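Magazines should print their corrections where readers will find them

Torketti ran a long feature in November on the closure of the Jornwood printing works. It was a good piece, well reported, and it got one thing badly wrong: it said 1,000 people had lost their jobs. The number was 400. The mistake was in the second paragraph, and three other titles had copied it by the Wednesday.

The online version was changed without a word. The print correction came an issue later, on page 3, in small type under the subscription form. I only saw it when I went to renew.
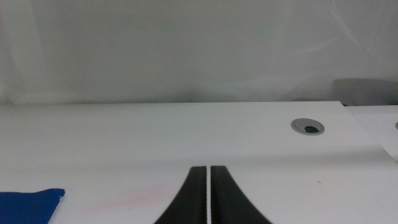
I have edited small magazines for most of my working life and I know how this happens. A correction feels like a public telling-off. The writer is upset, the publisher wants it kept short, and the next issue is already late. So it goes wherever there is a gap.

The trouble is that a reader who took in the wrong figure from a feature with its name on the cover is not going to check under a form. As far as that reader knows, the first number still stands.
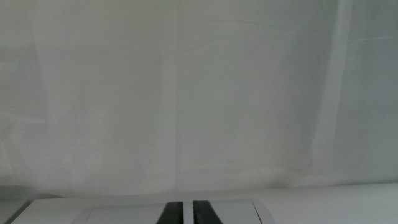

Fuma, which covers design and has a much smaller staff, does this better. Its corrections sit on the letters page, in the same type as the letters, and each one says what was printed and what should have been. Online, the note goes at the top of the article and stays there. It takes up very little room and I have never thought less of the magazine for it.

Carré has gone the other way. It dropped its corrections column in the last redesign and now asks readers to email if they spot an error. I did, twice. Both articles were later altered and neither says so.
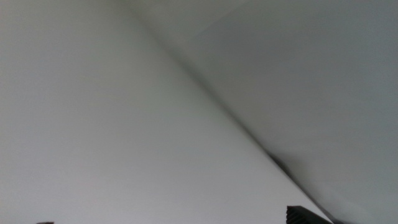
Some editors argue that a note at the top puts people off reading. Perhaps it does, a little. But a subscriber pays for the checking as well as the writing, and should be told when the checking failed.

My own rule would be simple. Put the correction in the same section as the mistake, give the date of the change online, and leave it up.
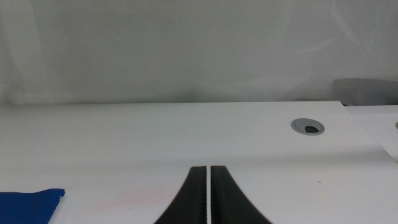
White table and pale backdrop.

Torketti still has time to do this with the Jornwood piece, which is up for reprinting in its annual.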